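The Soup Contest

Marlina Chong had 214 recipes in a shoebox, and on the morning of the Clesano street fair she threw out every one of them. She was going to make soup from memory!

"From memory of what?" asked Jordan, who had come for the big pot.

"My grandmother's kitchen. Leeks, beans, that sour thing she put in at the end."

"Vinegar?"

"Sorrel!" Marlina shouted, so loudly that the cat left. "It was sorrel, Jordan, you genius!"

They ran the whole length of Marinescu Street, past the band and the pie tables, and begged two bunches off Aurelia Ursu, who wanted a bowl in return — a big one. Oh, it was glorious, that run home, with green leaves flying out of the bag and the trombones going like mad behind them.

By noon the kitchen smelled exactly like 1709 Gukitz Road, third floor, window open, rain coming.

The back room was quiet. Marlina left the microwave door wide open and went to find her good shoes.
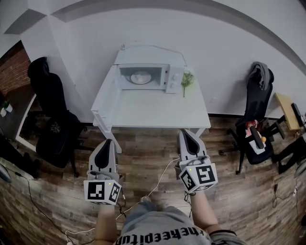

The Judging

Hermenegildo Galindo took one spoonful, shut his eyes and asked who had taught her. Marlina told him everything, and the line behind her just had to wait.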